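Do I need a water filter subscription? I ran the numbers

I've been getting ads for Buvent since October, when I made the mistake of reading one article on tap water. Buvent sells you a jug for 59 dollars and then mails you a cartridge every month for 18 dollars, forever, or until you find the page where you cancel. The jug is nice looking. I'm less sure about the rest of it.

The pitch goes like this. Your water is full of stuff. A chart shows the stuff. Buvent takes out "up to 99%" of the stuff. Which stuff, and how much of it was there to begin with, is in a PDF that I had to email them twice to get. When it came, it turned out the testing was done by a lab called Wikier, on water that had been spiked with the stuff first. Great, so it works on spiked water. Mine comes from the city.

My friend Catherine Mowat has had one for over a year and swears her tea tastes better. Maybe it does. I asked her to let me pour two cups without telling her which was which, and she said she didn't need to do that. Fair enough, it's her kitchen.

So I read my city's water report instead. It's free, it's dull, and it took me one cup of coffee to get through. Everything they test for was under the limit. Chlorine was there, as you'd expect, and I do taste it some mornings. A plain open pitcher left in the fridge overnight mostly takes care of that. 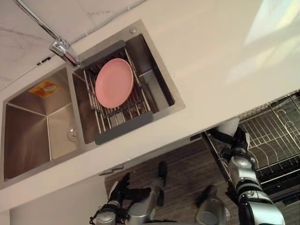 What I'd want to see before paying

First, a test on ordinary tap water, before and after, from a few different towns. Second, some word on when a cartridge is really used up. Buvent says every month. Grustar, which sells nearly the same thing, says 300 liters, and I don't drink that in a month unless something is badly wrong with me.

Third, the price of a year written down in one place. Eighteen times twelve plus the jug is 275 dollars. I had to work that out on the back of an envelope.

If you're on a well, or your pipes are old and you're worried about lead, ignore me and get your own water tested. That's a real question and a jug ad won't answer it. I'm keeping my money for now, and I've unsubscribed from the emails, which so far has made no difference.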